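The case for boring examples
4/7/21

Every field has its unit of boasting, and in robot learning it is the demonstration. You guide the arm through a job, the arm's joints and cameras are recorded, and at the end you have one example. Do it again and you have two. Carry on until somebody in the meeting stops asking whether you have enough.

At Nurneo we were told the figure was 1,000. I have tried to find out where it came from and have got as far as a slide. It is a lovely figure for a slide. It has a comma in it.

We are teaching a system to take old desktop computers apart, which sounds like the sort of thing a robot ought to have been doing since 1985. By March we had 1,376 examples, comfortably past the magic number, and a policy that could strip a computer beautifully provided the computer was one of the ones we had been using, stood where we always stood it, with its cables lying as a tidy person would leave them. The first machine that came in from the Clulton depot had its cables lying as an untidy person would leave them, and the arm behaved like a guest who has walked into the wrong wedding.

So I went back and watched the recordings, a punishment I recommend to anyone who manages a data set. Most of them were the same recording. Our operators are good, and good operators get quick, and quick operators find the one approach that works and use it until home time. We had paid for 1,376 examples and bought a few dozen, with a great many photocopies.

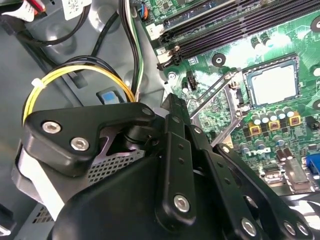

The inside of a computer is a rotten place to be tidy-minded. Wires are the trouble. A screw is where the drawing says it is, but a wire goes where the last person shoved it, and the last person was in a hurry in an office that has since become a gym. If your operators comb the wiring flat before pressing record, you are teaching the machine that wiring comes combed.

My proposal, which went down at Nurneo about as well as you would expect, was to throw most of it away and collect slowly. Change the case every time. Shove it round on the bench. Let the new starter do it, badly, and keep the take where she went in at the wrong angle, backed out and tried again. The backing out is the bit we had none of. Our arm had seen a thousand successes and had no idea what to do about a mistake except continue making it.

We ended up with 77 new examples in the time it used to take to get several hundred. They are ugly to watch. The arm dithers. In one of them it spends most of a minute getting round a cable. Trained with these in the mix, the system now copes with a fair share of the Clulton machines, and when it doesn't cope it at least stops, a social skill I value more highly each year.

I can hear the objection, having had it by email. Scale wins in the end, collect enough of anything and the oddities will turn up by themselves. Perhaps they will, if you are collecting from the world. We were collecting from a bench, with the same four people and the same lamp, and you could leave that bench running until retirement without an oddity going near it.

The slide, I'm told, is being updated. The new target is 10,000.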